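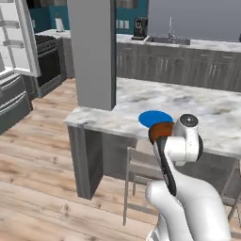
Figure 4. Arm at the island worktop, simulated kitchen, object held just above the surface.

Home | Contents | Previous | Next | Index

4.3 Rules for handling tasks at the island worktop

This section applies to every arm operated in the Pruvelell kitchen, both in simulation and at the Poturport site. It should be read together with Section 4.2 (Work area limits). The rules are the same in both settings, so that a task approved in simulation may be moved to the site without being rewritten.

Before starting

1. Open the task sheet and confirm that the object to be moved and its target are both named. In Figure 4 the held object is brown and the blue disk lies flat on the worktop.

2. Check the position of all chairs. Chairs may remain under the overhang of the island, but their positions must be entered in the model as obstacles.

3. Check every door in the room. Any door left open, including that of the refrigerator, must be recorded as open on the task sheet. The arm shall not be started if the sheet and the room differ.

4. Set the speed limit to 40 per cent for a first run. The limit may be raised to 70 per cent once 2 runs have been completed without a stop.

Moving the object

5. Close the gripper at the lowest force listed for the object in the Barton table (Appendix B).

6. Lift the object clear of the worktop before any sideways movement. Objects shall not be dragged.

7. Keep the path of the arm over the worktop wherever possible. Paths that cross the front edge of the island require a second approval.

8. Lower the object at reduced speed and open the gripper only when contact with the surface has been reported.

NOTE: An object may be held at a tilt if the task sheet allows it. Containers with anything in them must be kept upright.

CAUTION: Do not enter the reach of the arm while the drive is live, even if the arm is still. At the site, press the stop button and wait for the lamp to go out.

CAUTION: A simulated run does not show that a grip is safe on the real object. The first run at the site must be attended by a trained operator.

After the run

9. Return the arm to its rest position and switch off the drive.

10. Save the log under the task number. Logs are kept for 62 days and may be called for at the February review.

11. Report any unplanned contact on Form Du Plessis 2, including contact with a chair or cabinet that caused no damage. The task shall remain closed until the form has been signed.

For stop button tests, see Section 4.4.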